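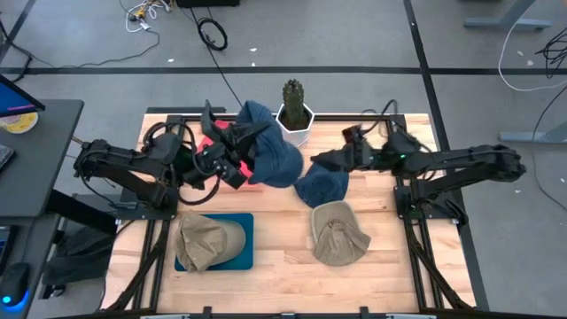 第四章 销量上报的设置与运行

4.1 适用范围

本章说明如何在门店或网店后台安装 Hedlow 上报客户端，将唱片、数字下载及周边商品套装的销售记录提交至 Restcombe 榜单统计平台。内容适用于已完成第二章“安装”和第三章“账户与权限”的用户。尚未取得门店代码的，先按 3.4 节提出申请。

本章不涉及流媒体播放量的上报。流媒体数据由平台方直接提交，见第七章。

4.2 术语

统计周：Restcombe 平台用于汇总销量的七天周期。周期的起止时刻由平台下发，客户端不可修改。

发行编号：一件发行物在 Quinlan 目录库中的唯一编号。同一张专辑的 CD 版、黑胶版和下载版各有一个发行编号，并归于同一个作品编号之下。

条码：印在实体商品外包装上的商品编码。12 位码与 13 位码均可识别。

录音编码：标识单条录音的 12 位字符编码，用于单曲下载的上报。

计榜销量：经过折算、剔除和复核之后计入榜单的数量。计榜销量与门店实际销量可能不一致。

销售行：上报文件中的一行，对应一件商品在一笔交易中的售出或退回。

冲正：对已提交的销售行作反向登记，使其数量归零。冲正后原行保留，状态显示为“已冲正”。

套装：一张专辑或单曲与一件或多件周边商品以单一价格出售的组合。

4.3 设置前的准备

开始之前，确认以下各项：

门店代码和上报密钥已收到。密钥只显示一次，遗失后须重新生成。
收银系统能够导出逐笔交易记录。只能导出日汇总的收银系统不能直接使用本客户端，见附录 B。
运行客户端的计算机已启用自动校时。
当前登录账户具有“上报管理员”角色。“上报查看员”角色只能读取回执。
如使用扫码枪录入，准备好 Grevetti 扫码枪及随附的配置卡。

注意：同一门店代码只能绑定一台主机。在第二台主机上输入同一代码时，第一台主机的上报会立即停止，未发送的队列保留在第一台主机的本地磁盘上，不会自动转移。更换主机的步骤见 4.12 节。

4.4 连接上报平台

1. 启动 Hedlow 客户端，在主界面左侧选择“上报”，再选择“连接”。

2. 在“平台”一栏选择 Restcombe。列表中如没有此项，说明客户端未激活上报模块，返回 2.6 节检查许可状态。

3. 输入门店代码。代码中的字母一律为大写，不含空格。

4. 输入上报密钥。可以粘贴，但粘贴内容首尾不得带有换行符。

5. 选择门店类型：“实体门店”“网店”或“混合”。选择“混合”时，每条销售行必须带渠道标记，设置方法见 4.6 节第 5 步。

6. 点击“测试连接”。测试最长持续 60 秒。通过后，界面底部显示绿色状态条及平台返回的门店名称。

7. 核对门店名称。名称不符时不要保存，点击“取消”，并联系发放代码的机构。

8. 点击“保存”。客户端提示重启上报服务，选择“立即重启”。

说明：测试连接只验证身份，不提交任何销售记录，也不占用当日提交次数。

测试失败时，状态条为红色，并给出一个代码。各代码的含义如下。

C-01 无法到达平台。检查网络和代理设置。
C-02 门店代码不存在。检查是否将数字 0 输成了字母 O。
C-03 密钥不匹配或已作废。
C-04 本机时间与平台时间相差过大。启用自动校时后重试。
C-05 门店已被平台暂停。客户端无法解除，须由门店向平台申请恢复。
C-06 客户端版本过低。按 2.9 节升级。

4.5 同步目录

客户端依靠本地目录将条码和录音编码对应到发行编号。首次上报前必须完成一次完整同步。

1. 选择“上报”，再选择“目录”。

2. 在“目录来源”中选择 Quinlan。

3. 选择同步范围。“全部”下载整个目录；“按厂牌”只下载选定厂牌的发行物；“按在售”以收银系统的商品表为准，只下载其中出现的条码。

4. 点击“开始同步”。进度条右侧显示已写入的条目数。

5. 同步结束后，查看“未匹配”标签页。其中列出收银系统中有、而目录中没有的条码。

6. 对每一条未匹配条码，选择“忽略”“手工关联”或“提交新条目”。

说明：选择“按在售”后，新到货的唱片在下一次同步前不会出现在本地目录中。新发行当日销售较多的门店应选择“全部”，或在开门前手动同步一次。

“手工关联”仅用于条码印刷有误或再版沿用旧包装的情况。关联时应核对以下字段：艺人名、标题、载体、曲目数、厂牌编号。五项中有任何一项不符，选择“提交新条目”。

注意：不得将豪华版、签名版、彩胶版与普通版关联到同一发行编号。各版本在作品层面由平台合并，门店一侧不作合并。由门店擅自合并的记录在复核时会被整行退回。

增量同步默认在每日营业结束后运行。可在“目录”页底部更改时刻，例如设为 03:30。增量同步期间可以继续收银，但不能进行手工关联。

4.6 字段映射

字段映射规定收银系统导出文件中的各列如何对应到上报格式。每个门店通常只需设置一次，收银系统升级后须重新检查。

1. 从收银系统导出一个营业日的逐笔交易记录，保存为逗号分隔文件，编码选 UTF-8。

2. 在客户端中选择“上报”“映射”，点击“载入样本”，选取上一步的文件。

3. 客户端在左栏列出样本中的列名，在右栏列出上报字段。将左栏各项拖到右栏对应位置。

必填字段为：交易号、交易时刻、商品编码、数量、成交单价、交易类型。
选填字段为：渠道、币种、促销标记、套装编号、收货地区。

4. 设置交易时刻的格式。不带时区的时刻按门店所在地时区处理。

5. 门店类型为“混合”时，指定渠道列，并填写取值对照。例如，收银系统以“S”表示店内、以“W”表示网站，则在对照表中分别填为“实体”和“网络”。

6. 设置交易类型的对照。售出、退货、换货三种类型都要有对应值。收银系统以负数量表示退货的，勾选“负数量视为退货”。

7. 点击“预览”。客户端按当前映射转换样本的全部行，并在下方显示转换结果。

8. 逐项检查预览。重点检查跨零点的交易是否落在正确的营业日，以及折扣后的成交单价是否为实收金额。

9. 点击“保存映射”，输入名称。名称可以使用中文，不得包含斜杠。

预览中如果出现黄色行，表示该行可以提交但存在疑点；红色行不能提交。将光标移到行首标记上可查看原因。

示例：某样本载入后共 1,797 行，预览结果中有 15 行为红色，原因均为“商品编码长度不符”。检查后发现收银系统在导出时去掉了条码开头的零。在“映射”页勾选“补足前导零”，并将目标长度设为 12，重新预览后红色行消失。

说明：用电子表格软件打开并另存导出文件，也会造成前导零丢失。需要查看文件内容时，使用纯文本编辑器，以只读方式打开。

4.7 销量计算规则的设置

计榜规则由平台制定并下发，客户端只负责正确标记每条销售行。标记不完整时，平台按最不利的口径处理。

4.7.1 单曲与专辑

单曲下载以录音编码上报，专辑下载以发行编号上报。顾客在购买单曲后补差价购入整张专辑的，按“补购”处理：

1. 在“规则”页勾选“识别补购”。

2. 设置识别依据。可选“同一账户”或“收银系统标记”。

3. 设置冲正方式。选择“自动冲正已上报单曲”时，客户端在提交专辑行的同时，为同一账户此前购买的该专辑单曲逐条生成冲正行。

注意：原单曲所在的统计周已经关闭时，不生成冲正行。此时专辑行带有“跨周补购”标记，由平台自行折算。

4.7.2 预售

预售订单在发货或开放下载时计为售出，收款时不计。收银系统在收款时即生成售出记录的，按以下步骤设置：

1. 在“规则”页勾选“预售延后”。

2. 选择发货依据列。该列为空的行将存入预售队列，不进入当日提交。

3. 在“发行日来源”中选择“目录”。客户端以 Quinlan 目录中的发行日为准，发行日之前即使已经发货也不提交。

4. 每周检查一次预售队列。发行日已过而仍在队列中的订单以橙色显示，通常为缺货或地址问题。

预售队列不设上限，但超过一个季度未发货的订单会被移入“待确认”，须由上报管理员逐单处理。

4.7.3 低价与赠送

成交单价低于平台规定的最低计榜价格时，该行照常提交，由平台标为“不计榜”。门店不得为使其计榜而调高上报单价。

零元交易一律标为“赠送”。员工内部购买、媒体样片和活动奖品应在收银时使用单独的交易类型，并在 4.6 节第 6 步中映射为“不上报”。

优惠券的处理方式取决于优惠券的出资方。由门店出资的，成交单价为扣减后的金额；由厂牌出资的，成交单价为扣减前的金额，并在促销标记列填“L”。

4.7.4 多件购买

同一交易中同一发行编号的数量超过平台限额时，超出部分标为“大宗”。限额随目录同步下发，可在“规则”页底部查看，不可编辑。

大宗行不会被删除，在回执中单独列出。门店能够提供最终顾客信息的，可在统计周关闭前提交说明，见 4.10.3 节。

4.8 套装与周边商品

唱片与服装、帽子、海报等周边商品组成套装销售时，须先在客户端登记套装，再开始销售。未登记的套装只按周边商品处理，其中的唱片不计入销量。

登记步骤：

1. 选择“上报”“套装”，点击“新建”。

2. 输入套装编号。编号由门店自定，长度不超过 12 位，可用字母和数字。同一编号停用后不可再次启用。

3. 在“音乐部分”中添加一个发行编号。每个套装只能包含一个计榜的发行编号；加入第二个时，须指定哪一个计榜。

4. 在“周边部分”中逐件添加商品。每件填写类别、款式、颜色和单独售价。

5. 为每件周边商品上传一张照片。照片应显示商品的主体外形，尺码标签不作要求。

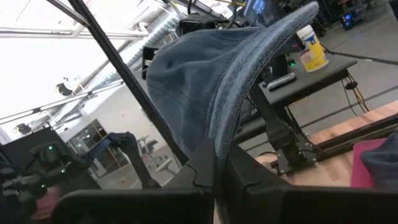
图 4-1 蓝灰色布帽，帽檐带平行缝线

6. 填写套装售价。客户端自动计算音乐部分的分摊金额，计算方式为套装售价减去各周边商品单独售价之和。

7. 检查分摊金额。金额为负或低于最低计榜价格时，界面显示黄色提示。套装仍可保存，但音乐部分不计榜。

8. 设置销售起止时刻。止时可以留空。

9. 点击“提交审核”。状态变为“审核中”。审核通过后状态变为“可售”，此时方可在收银系统中上架。

说明：各周边商品的单独售价必须真实有效，即顾客在同一时段可以按该价格单独购买。平台可能要求提供商品页面地址或货架价签照片。

周边商品有多个颜色或尺码时，价格相同的合并为一件登记，价格不同的分别登记。只改变颜色名称而不改变价格的，可直接编辑，不必重新审核。更改价格、更换商品或更换发行编号的，须停用原套装并新建。

注意：套装退货时，顾客必须退回全部组成部分，方可按整套冲正。只退周边商品的，收银系统中应拆分为两笔：整套退货一笔，唱片单独售出一笔。后者按单张唱片的实际成交价上报。

下载码附于周边商品销售的，按兑换计数，不按售出计数。在“音乐部分”中将载体设为“下载码”，客户端即不再为该套装生成售出行，改由兑换服务上报。

4.9 扫码枪设置

使用 Grevetti 扫码枪进行手工补录或现场销售登记的，按本节设置。收银系统自带扫码功能的门店可跳过本节。

1. 将扫码枪接到主机，等待提示音响两声。

2. 扫描配置卡上的“恢复出厂”码。

3. 依次扫描“键盘模式”“后缀回车”“保留前导零”三个码。每扫一个，等待一声短提示音后再扫下一个。

4. 在客户端中打开“工具”“扫码测试”，将光标置于输入框内。

5. 扫描任意一张唱片的条码。输入框下方应显示编码、位数、艺人名和标题。

6. 位数与包装上印刷的数字不符时，重新执行第 2 步和第 3 步。

说明：输入法处于中文状态时，部分字符会进入候选框，造成编码缺位。测试和补录期间应将输入法切换为英文。

收缩膜反光会影响识读。改变扫码枪与包装的夹角，或将包装移离强光。外封条码被价签覆盖时，手工输入编码，不要揭去封膜。

演出现场销售须使用“现场”模式。该模式下每笔交易附带场地代码和演出场次，提交时限与门店销售不同，见附录 C。现场模式不支持套装登记，套装应在演出前登记完毕。

4.10 提交与回执

4.10.1 自动提交

1. 选择“上报”“计划”。

2. 勾选“自动提交”。

3. 设置提交间隔。可选 15 分钟、60 分钟或每日一次。网店建议选 15 分钟。

4. 选择“每日一次”时，设置提交时刻。时刻应晚于收银系统日结时刻。

5. 设置失败重试。默认开启，每次失败后延长等待时间，直至成功或统计周关闭。

6. 填写通知邮箱。可填多个，以分号隔开。

7. 点击“启用”。

统计周最后一天的数据有单独的截止时刻，显示在“计划”页右上角。截止时刻落在星期日的门店，应确认主机在星期日保持开机，并关闭操作系统的自动休眠。

4.10.2 手动提交

手动提交用于首次上报、网络中断后的补报，以及收银系统无法自动导出的情况。

1. 选择“上报”“提交”，点击“选择文件”。

2. 选择与文件对应的映射名称。

3. 点击“校验”。校验全部在本机进行。

4. 处理红色行。可以在界面中直接修改，也可以排除后提交其余行。被排除的行进入“待处理”列表。

5. 点击“提交”，再次输入账户密码。

6. 等待回执编号出现。出现之前不要关闭窗口。

注意：同一营业日的文件重复提交时，平台按交易号和商品编码去重。交易号每日从头编起的收银系统，必须在映射中将营业日并入交易号，否则不同日期的交易会被当作重复行丢弃。

4.10.3 查看回执

每次提交后，平台返回一份回执。初步回执在提交后即时生成，只反映格式检查结果。最终回执在统计周关闭后生成，反映计榜销量。

回执中各行的状态如下。

A 接受，全部计榜。
B 接受，部分计榜。附原因代码。
D 重复，未计入。
H 暂扣，等待复核。
N 接受，不计榜。
R 退回，须更正后重新提交。
V 已冲正。

对状态为 H 的行，可在“回执”页中选中后点击“提交说明”，并附上订单明细或发票。顾客姓名和支付信息应在附件中遮盖。每行只能提交一次说明。

对状态为 R 的行，更正后会生成新的行号，原行号保留在“来源行”字段中，供日后查对。

4.10.4 核对

每周核对一次。步骤如下。

1. 在收银系统中打印统计周内音乐类商品的销售汇总，起止时刻与平台一致。

2. 在客户端中选择“报表”“周核对”，选定同一统计周。

3. 比较两份报表的售出总数和退货总数。

4. 总数不符时，点击“差异明细”。客户端按发行编号列出差异。

5. 对每项差异填写原因后保存。

常见的差异来源有：预售队列中的订单；映射为“不上报”的交易；跨零点交易；日结后补录的退货；未登记的套装。

计榜销量与收银销量的差异不在本报表中显示，应查阅最终回执。

4.11 退货、换货与更正

4.11.1 同一统计周内的退货

收银系统正常登记退货即可，客户端自动生成冲正行。无需手动操作。

4.11.2 跨统计周的退货

退货行计入退货发生的统计周，以负数扣减当周销量，不改动原统计周的结果。某发行编号在当周没有售出记录时，扣减后的数量可以为负；平台在计榜时按零处理，并将余额结转至下一周。

4.11.3 换货

同款更换（例如唱片有瑕疵，换一张相同的）不产生销售行。收银系统如果为此生成一退一售两行，两行都应提交，由平台抵消。

换为其他发行物时，按退货和售出各一行处理。即使两者金额相同，也不可只更改商品编码。

4.11.4 更正已提交的数据

1. 选择“上报”“更正”，输入回执编号。

2. 选中需要更正的行，点击“编辑”。

3. 可编辑的字段为数量、成交单价、渠道和促销标记。商品编码有误的，先冲正原行，再新增一行。

4. 填写更正原因，不少于五个字。

5. 点击“提交更正”。

统计周关闭后，“编辑”按钮变灰。已关闭周期的重大错误须以书面形式向平台提出，已公布的榜单名次是否变动由平台决定。

4.12 更换主机

1. 在旧主机上停用自动提交，等待队列清空。

2. 选择“工具”“导出配置”，设置导出密码，将文件保存到移动存储设备。

3. 在旧主机上选择“连接”“解除绑定”。

4. 在新主机上安装同版本或更高版本的客户端，选择“工具”“导入配置”，输入导出密码。

5. 执行 4.4 节第 6 步至第 8 步。

6. 重新进行一次完整的目录同步。手工关联记录包含在导出文件中，不必重做。

7. 手动提交一个小文件，确认能够收到初步回执后，再启用自动提交。

旧主机已损坏、无法解除绑定时，在账户页申请强制解绑。强制解绑后，旧主机磁盘上未发送的队列作废，应从收银系统重新导出相应营业日并手动提交。

4.13 数据保存与安全

客户端在本地保存已提交文件的副本、全部回执以及更正记录。保存期限可在“设置”“存储”中调整，下限由平台规定，低于下限的数值无法保存。

警告：不得手工修改数据目录中的任何文件。数据目录带有校验值，校验失败后上报模块将锁定，须由平台复核后方可恢复。

上报密钥应每年更换一次。更换时先生成新密钥，在客户端中保存并测试通过后，再作废旧密钥。持有密钥的人员离职时，立即更换。

上报格式不要求顾客姓名、电话或邮箱。收银系统导出文件中包含这些列的，在映射页中设为“丢弃”，丢弃列不会写入本地副本。收货地区只取到城市一级。

4.14 故障排除

现象：自动提交已启用，但没有新的回执。
处理：查看“计划”页中的上次运行时刻。时刻未更新的，重启上报服务。时刻已更新而无回执的，查看导出目录中是否有新文件。

现象：新发行的专辑全部显示为未匹配。
处理：检查同步范围是否为“按在售”。手动同步一次。仍未匹配的，与供货方核对条码。

现象：销量为实际的两倍。
处理：检查收银系统是否同时导出了明细行与小计行。在映射页的“排除条件”中加入小计行的特征。

现象：回执中大量出现状态 D。
处理：检查交易号是否每日重置，见 4.10.2 节的注意事项。

现象：套装售出后，音乐部分未计入。
处理：检查套装状态是否为“可售”，收银系统中使用的编号是否与登记编号一致，以及售出时刻是否在起止时刻之内。

现象：下载版与实体版的数量混在一起。
处理：检查收银系统是否为两种载体使用了同一商品编码。为下载版改用其自身的发行编号。

现象：预览中金额比实收多出税额。
处理：在映射页中将“单价含税”设为与收银系统一致。

现象：夏令时切换当日的交易时刻相差一小时。
处理：在映射页中将时区由固定偏移改为地区名称，重新提交该营业日。

现象：扫码后跳到其他窗口。
处理：重新扫描“键盘模式”和“后缀回车”两个配置码，关闭其他占用快捷键的程序。

上述处理无效时，选择“帮助”“生成诊断包”。诊断包内含日志、映射设置和最近的回执，不含上报密钥。提交诊断包时注明门店代码、客户端版本和故障出现的时刻。

4.15 首次上报检查表

门店名称与平台返回的名称一致。
目录已完整同步，未匹配列表已处理。
映射已保存，预览中无红色行。
补购、预售延后两项已按门店情况设置。
全部在售套装的状态为“可售”。
已手动提交一个营业日并收到初步回执。
自动提交已启用，通知邮箱能够收到测试邮件。
截止时刻已告知当班人员。
上报密钥已存放在受控位置。

报表的自定义与导出见第五章。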